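Prosham Tabletop Set - README

Version 5, dated 2026-09-20. Maintained by Rezaul Sikder.

Scope

The set covers mixed household items on a light wooden table in a kitchen: trays, bowls, cups, cloths, sponges, utensils, and produce. It contains 417 sequences, 156 of them with the green tray as the target container. Label files use the Hviid naming list, included as names.txt.

Layout

The tray goes at the back left of the table and starts empty. The folded cloth and the sponge go on the left side. Cups, fruit, and the small box may be placed anywhere within reach. Items may touch but should not be stacked at the start. 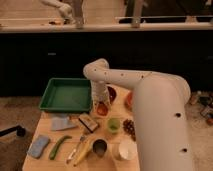 Shuk-fan Cheng asked whether the cloth should be labeled as one item when it is folded. It should - use "cloth" in both cases and set the folded field to 1.

Naming

Color is part of the name only where two items of the same type share the table, as with cups and bowls. Produce is named by type: banana, cucumber, grapes. A bunch of grapes is one item. Real and toy produce get the same label, and no field separates them.

Bowls caused most of the label errors in the August release. Dark red and dark brown were used for one bowl, depending on the annotator. Both are now mapped to "bowl_dark", and the orange one is "bowl_orange".

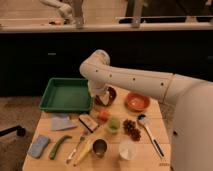

According to Bolulholm, the merged bowl label breaks older scripts that look up items by color. An alias table is in compat.txt and will stay there through version 6.

Known gaps

Small items behind larger ones are labeled only if part of them is visible. Cup contents are not labeled. Counter fixtures are outside the label area.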